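Notebook, bookkeeping tools bench

22/10/2020

Good day! Long one, so I'm writing it up before the details go.

Started on the bank matching again, where we left it. Reminder for whoever reads this next: Kodport is our matcher, Cimer is the ledger package the practice moved to in February, and Doolan is the client whose books we've been using as the test set because they're so gloriously messy. Two trading names, one bank account, supplier invoices in three different layouts, and a habit of paying several bills in one lump with no reference at all. If it works on Doolan it'll work on nearly anyone.

Test set is 2,036 bank lines for the full year. Before today Kodport matched 1,203 of them to an invoice or receipt without help. That number has been stuck for ages and I had more or less decided it was as good as simple rules would get. Very happy to be wrong.

First thing tried: loosening the date window. At present it only looks at invoices dated up to 7 days either side of the payment, which makes no sense for a business that pays its suppliers at the end of the following month. Opened it right up and got far more matches, but plenty of them were rubbish — the van lease is the same amount every month, so each payment happily grabbed whichever lease invoice it met first. Put it back.

Second thing: keep the window wide but make it choose the oldest unpaid invoice when the amounts tie. Much better. The lease payments now fall in order all the way down the year, and it's lovely to scroll through. One hiccup where a payment bounced and was taken again two days later. Kodport treated the second attempt as paying the next month's invoice and everything after it slid along by one. Fixed by reading returned payments first and cancelling them against the original before any matching starts. Should have been the order all along.

Third thing, and the one I'm really excited about: the lump payments. Where a payment has no exact match, it now tries adding up unpaid invoices from the same supplier, oldest first, and stops if it hits the total to the penny. That's all it does. I expected to need something much cleverer! It cracked the timber supplier completely and most of the packaging one. The packaging ones that failed are short by small odd amounts, and I think those are credit notes sitting in the wrong account in Cimer (checked two by hand, both were). So that's a ledger problem and goes on the list for the bookkeeping side.

Tried letting it skip an invoice in the run, to allow for disputed ones. Slow, and it started finding sums that came out right by pure luck. With enough small invoices you can make almost any total. Took it out again. If we bring it back it needs a limit on how many it may skip, and it should only ever suggest the match, never post it.

VAT check after the run: control account agrees to the return for every quarter except the third, which is out by exactly 100 pounds. A round number like that smells of typing. Haven't found it yet. Looked at fuel and at the petty cash top-ups, nothing. Next place to look is the manual journals, particularly the ones carried over from the old system, where the narrative column is blank.
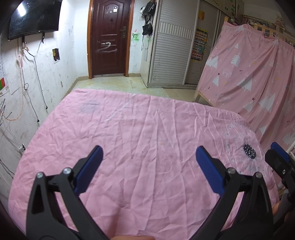 Pink sheet, black grippers with blue finger pads.

Export to Cimer: still rejects any file with an ampersand in the supplier name. Swapping it for "and" gets the file in but then creates a duplicate supplier, so don't do that on live books. Sending the supplier code and leaving the name blank works fine, and Cimer fills in the name itself. Changed the template to suit and saved the old one in the archive folder.

Flodbridge would be the next set of books to try. Completely different sort of business, with card takings that arrive net of fees, so the amounts will never equal the sales figure and the adding-up trick won't help as it stands. I'd like to try grouping the takings by day and then posting the difference to charges, with a ceiling so it can't quietly swallow a real shortage. Can't wait to have a go at that one.

To do:
Manual journals, third quarter, find the 100
List of stray credit notes for packaging supplier
Rerun the full year from clean and write down the new match count properly (today's runs were on top of each other, so the total on screen isn't to be trusted)
Returned payments: test one that bounces across a month end
Ask for Flodbridge's card statements as data files, the scanned ones are hopeless
Back up Doolan before anyone touches the supplier list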